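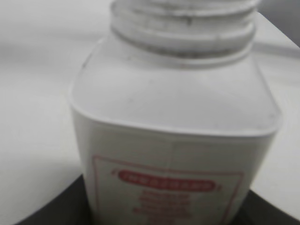 Library > Open papers > Household studies > Section 3

3. What people keep under the sink, and why I stopped trusting surveys

I started this work with a postal survey, and I should own up to how badly that went. We sent 2,000 forms to homes in Ginlow and Berville asking which containers people held on to after the contents were gone. The replies were lovely (one came with a recipe for damson jam!) but they told us mostly what people thought a tidy person would say. Jars came top. Plastic hardly got a mention.

So in October my colleague Prasetyo Wijaya and I went round in person and visited 43 kitchens, with the owners standing next to us and the kettle usually on. A very different picture came out. Plastic bottles were everywhere, refilled with plant feed, diluted vinegar, screen wash, and in one Berville flat a homemade ant deterrent that I was asked not to sniff.

Figure 3. White plastic bottle without its cap; dark grime has collected in the grooves of the neck thread.

The neck matters more than I expected. When we asked people why they finally threw a bottle out, they talked about the lid far more than the body: it had gone missing, or it no longer did up properly, or the thread had got so mucky they couldn't face it. One man in Ginlow keeps a whole drawer of spare lids and tries them one after another, which I found oddly moving.

Wuisan (2.4 above) treats reuse as a matter of money. I don't think our visits back that up. The homes with the most saved bottles were simply the ones with the deepest cupboards, and I'd like to see someone measure cupboards properly before we argue about income again. We come back to labelling, and the worrying lack of it, in section 4.

Filed under: Home life, Waste and reuse, Long reads

Comments

marrowfat: My mum's cupboard exactly. Did you ask about ice cream tubs?

Ibrahim Sani: Good read. Were the kitchens picked from the people who sent the form back? If so that ought to be said in section 2.

tilda_b: I have the lid drawer too. None of them fit anything.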